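How to Find Out What's Under Your House Before You Buy It

If you are shopping for a house anywhere near Zamden, you are shopping for a house on top of somebody's old coal mine. The listing will mention the sunroom. It will not mention the Pant workings, which run under most of the east side and were abandoned by people who had no great love of paperwork. Here's how to look it up yourself. Set aside an evening, and possibly a Thursday.

Step 1. Get the parcel number

Use the parcel number from the tax bill, never the street address. Half the streets in town were renamed after the mines closed, and the old maps still think you live on Tipple Row.

Step 2. Search the abandoned mine index

The county's index lists 1,306 openings: shafts, slopes, air holes and a category called "other," which I suggest you don't dwell on. Type in the parcel number and set the search radius to the widest setting. The default is tiny and makes everybody's house look wonderful.

Write down the sheet number for every hit. The website logs you out after 7 minutes and remembers nothing.

Step 3. Pull the sheets

The map room is open Thursday mornings. Ask for the final map of each mine, meaning the last one drawn before closing. Earlier maps show what the company planned to dig, and companies are optimists. On the final map, solid blocks are coal left standing to hold up the roof. Crosshatching means the pillars were pulled on the way out. You want solid blocks.

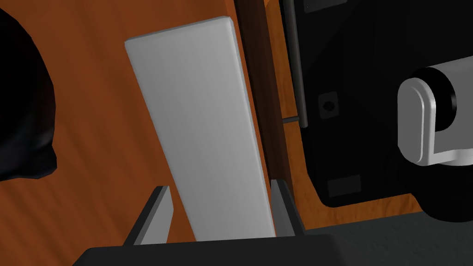
Trace the nearest tunnel onto clear film and lay it over a modern parcel map at the same scale. Line up two things that haven't moved, such as a church and a rail bridge. One landmark isn't enough, as I learned when I placed the Zenia shaft squarely inside a car wash.

Check the north arrow before you trust any of it, writes Flurura in the comments, because the Pant sheets were drawn to mine north and ours was off by enough to put the tunnel under the neighbors. They were thrilled until we fixed it.

Good point, and one I should have put in Step 1. Look for a note near the title block giving the correction. If there's no note, ask at the desk and prepare for a sigh.

Step 4. Work out the depth

Subtract the seam elevation on the mine map from the ground elevation on the modern one. At my place that came to 689 feet, a number I now bring up at parties. Deep workings can still cause trouble at the surface, and shallow ones have more ways of doing it. Anything under 100 feet deserves a call to a geotechnical engineer before you sign.

Step 5. Ask about insurance

Ordinary homeowners policies generally don't cover mine subsidence. Ask for separate coverage in writing, and ask when it starts. Some policies have a waiting period, during which you are encouraged to walk softly.

Keep copies of everything. Sheet 2,681 was out for repair when I needed it in January, and as far as I know it's still out.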